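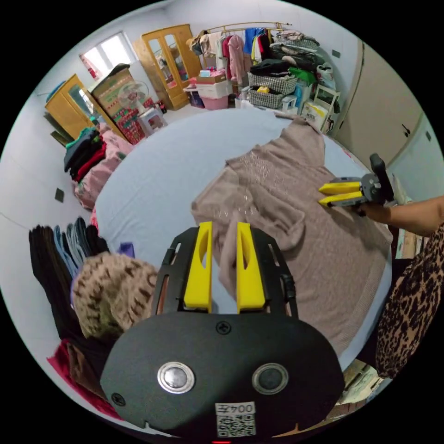

Dusty-pink knit sweater, brown beanie and a stack of folded trousers on the bed.

Lolix Closet Sorting Kit by Gökçe
Posted 12/01/2019

The Lolix kit is a set of printed cards, a booklet and two cotton storage bags, sold as a way to get through a full closet in one weekend. I bought mine from Cludow in October and have now used it on two rooms. It works well enough that I kept using it, but a good part of the price goes to the bags, and the bags are the weakest thing in the box.

What you get: nine category cards, a four-page booklet, the two bags and a pencil. The whole package weighs 394 grams and fits in a large envelope. The cards are thick, and mine have stayed flat. They read Keep Out, Next Season, Repair, Give Away, Wash, Hang, Fold Small, Fold Large and Not Sure. You lay them on the bed, put clothes down by the matching card and don't put anything away until every item has a place.

The method depends on having a clear surface to start with. The booklet tells you to strip the bed down to the sheet and work from there, and I agree with it. A plain, light sheet helps a lot. Black trousers and dark brown trousers look the same in a heap, and on pale blue you can tell them apart right away. I tried the second round on a patterned comforter and kept losing socks.

Knitwear is where the kit earned its money. The booklet has a full page on sweaters and it's the best page in it. Lay the sweater face up, smooth the body with your hands, bring one sleeve in, then the other, then fold from the hem. If there is any decoration on the chest, you fold so that it ends up flat on the outside and doesn't rub against another knit. I had been folding mine the other way for years and picking sequins out of the wool. A thick sweater folded this way takes up more room in a drawer, so plan on that.

Trousers get less attention. There is one drawing of jeans folded in thirds and nothing on softer pants, which slide around in a stack. I ended up draping mine over the side of the bed until the drawer was ready, and that kept them out of the way.

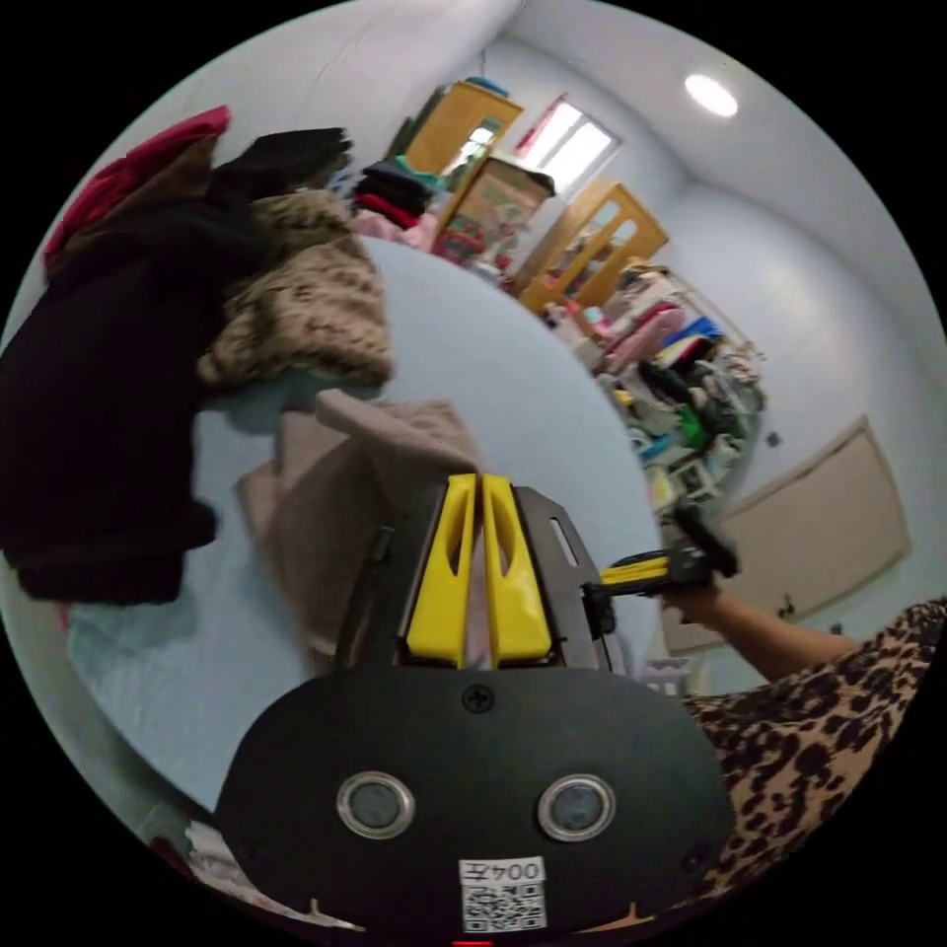 Can you use the kit for blankets and bedding?
The cards cover clothes only, so for blankets you would put them under Fold Large and set them to one side. A thick fluffy blanket won't fit in either bag. Gökçe sells a bigger set called Flustemholm for bedding, but I haven't tried it.

Now the bags. They are thin unbleached cotton with a drawstring. One of mine had a loose seam at the bottom corner on the first day. I restitched it and it has held, but it shouldn't have needed that. They are also small — one heavy sweater and a couple of tops and you are done. For the off-season clothes I gave up on them and went back to cardboard boxes, which cost nothing and stack. The bags now hold hats and scarves, and they are the right size for that.

The Not Sure card is the other thing I'd change. Everything ends up there if you let it. The booklet says to go through that pile last and allow one minute per item, and it still took me most of an evening. On the second room I left that card in the envelope and finished much sooner.

Cabinets with glass doors are not mentioned anywhere, and a lot of people have them. Folded clothes show through the glass, so stacks need to be even or the room looks untidy with the doors shut. I used the Fold Small method on T-shirts and put the folded edge toward the front. It would have been useful to see a drawing of this.

A few smaller notes. The print in the booklet is light gray and hard to read in the evening. The pencil is for writing on the backs of the cards, but the coating doesn't take pencil very well and mine smudged. The envelope it ships in is sturdy and reseals, so I keep the cards in it.

Delivery from Cludow was fine and the box arrived undamaged. I wrote to them about the seam and they offered a replacement bag, which came the following week. That one was sewn properly.

Rating: 4 out of 5 for the cards and booklet, 2 out of 5 for the bags. If Gökçe sold the cards separately I would buy a second set for the hall closet. Coats are next, and the booklet has half a page on those.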